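**Bramance adopts house rules for two-arm robot tables**

Bramance has put a written set of operating rules in place for its two-arm robot tables, the company said in April. The document runs to 20 pages and applies to staff, contractors and visiting students at the Rutovent lab.

Until now each team kept its own checklist. Zahira Mangundap, who led the drafting, compared those lists last winter and found that they disagreed on basic points, such as who may restart an arm after a stop and how often gripper fingers should be inspected.

Under the new rules, one named operator is in charge of a table for each session. Both arms must be stopped before anyone reaches over the tabletop, even if only one of them is moving. Gripper fingers are to be checked every 200 cycles and the check signed off in the table log. Cables that run along the outside of an arm are to be looked over at the start of each shift.
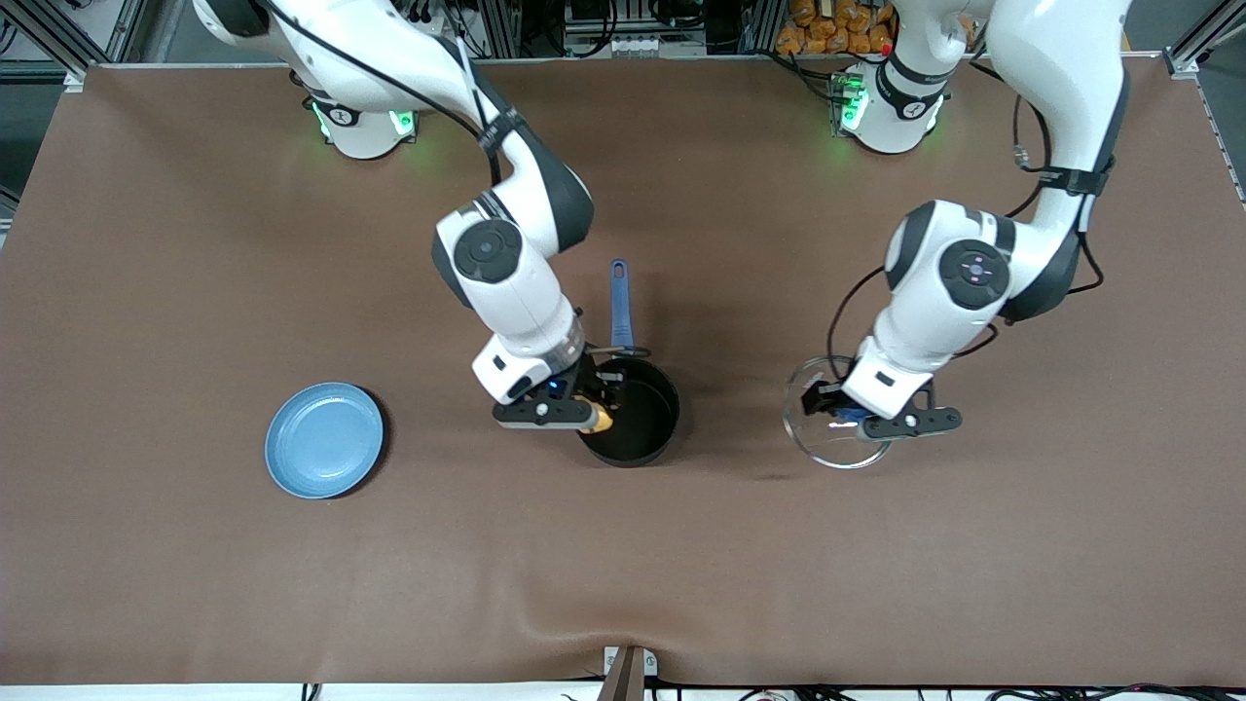

*Two-arm work with a pot, a plate and a glass bowl. The right arm's gripper holds a small yellow object at the pot.*

A separate section covers tableware and other household items. Glass is allowed, but a chipped piece has to come off the table right away, and the cover is to be wiped down before work starts again. Items not needed for the task go back on the shelf.

The section on glass drew the most comment during the review. Chang-ho Yeo, a technician at the lab, wanted it banned outright. "We sweep up enough of it," he said. Mangundap's group kept it in, arguing that plastic bowls are a poor stand-in for tests of clear objects.

In all, 54 staff members have to complete a training session of two hours before they can be named as operators. Vendula Hájek is running the sessions, with 7 people in each group.

Grarkeo, which shares part of the building, is reviewing the rules for its own tables and has not yet decided whether to adopt them. Bramance plans to revise the text after its first year of use. Comments can be left in the table logs or sent to Mangundap.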